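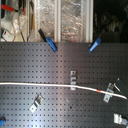
What's the best way to hold a cord on a perforated metal panel so it doesn't sag?
Use a bracket every foot or so along the run, and leave a little slack at the bends.

Re: Metal pegboard for cord and rope, worth it?

travley68
Every foot? For rope? I bought the Emavow brackets in February and put up 5 of them. Two had worked crooked inside of a month. I'm not convinced this beats a nail in a stud.

gritbucket
Did you bolt them or just hook them? Hooked ones wander. Mine are bolted top and bottom and they stay put.

travley68
Bolted. One bolt each though, so maybe that's my problem. I still think the store pages oversell it. "Holds 400 feet of line." Sure, if you never want any of it back.

tapsell_shed
I'll disagree with both of you. The bracket is fine, the rope is the trouble. Braided stuff has a mind of its own and wants to curl back over itself between supports. 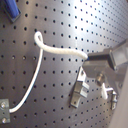
White braid on the gray board, looped back near the top of the bend.

gritbucket
That loop would bug me. Pull it out before you run the rest or it will set that way.

tapsell_shed
It's a soft braid, it won't set. I've had the same piece doing worse for 4 years.

travley68
So the answer to sag is to live with it? Great product.

oldhinge
What about clips? I have a few of the blue kind on the top edge of my panel. Fincombe had them in a bin by the register.

gritbucket
Clips are OK for paper. I wouldn't trust one with a heavy cord.

oldhinge
Never said heavy.

travley68
Going to try a second bolt on the two crooked ones before I spend any more money. If they move again the whole board goes in the garage sale. Does anyone know if the Emavow bolts are a standard thread?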